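Home | Stories | Archive | About | Contact

Nov 10, 2024
By Orsolya Illés

The Tidying

Casano had promised Aranka a household helper by July, and by July it could do one thing, which was tidy a box.

"It's a start," said Pongsak, who had paid for it.

"It's a box," said Aranka.

They had named it Dusto. It had cost 3526 in a currency Pongsak declined to name. The brochure showed it ironing a shirt beside a smiling woman with a glass of wine. Aranka had put the brochure on the fridge, next to the pile of shirts.

Every evening she set the box by the sofa cushions and filled it with whatever the house had coughed up, and every evening Dusto considered the matter.

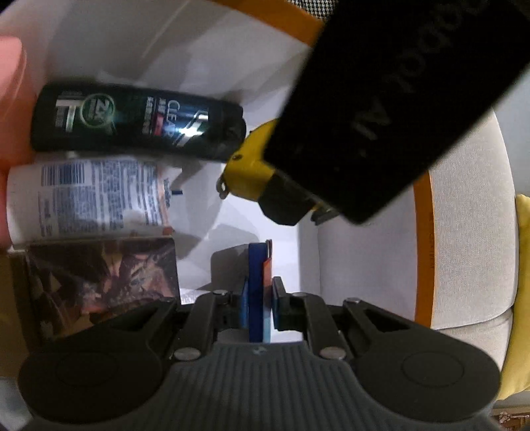 Shampoo, tape measure and the thin blue thing, before supper.

"What's it doing now?" Pongsak called from the kitchen.

"Thinking."

"Good thinking or bad thinking?"

"It's got hold of something blue and it doesn't want to be rushed."

She had timed herself once, out of spite. Eleven seconds, shampoo included, and she had been on the phone to her sister. 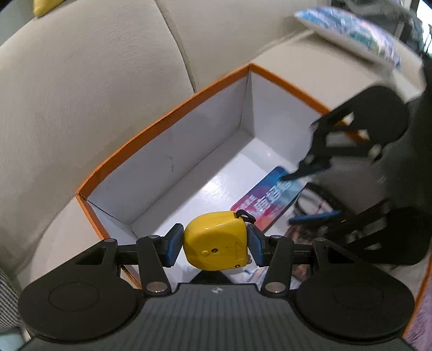

Aranka's sister Ilona came to stay and took Dusto's side at once. Ilona had raised three boys and had low standards for help. "Look at that," she said, as the tape measure hung between two blue pads over the box, held dead level like a boiled egg at a christening. "My lot would have thrown it." She pulled up a chair. Pongsak brought crisps.

"And the shirts?" said Aranka.

"Next update," said Pongsak.

"And the stairs?"

"The one after."

Aranka went and fetched the ironing board. When she came back they were both leaning forward, and Ilona was whispering, "Go on, love, put it down," and had eaten all the crisps.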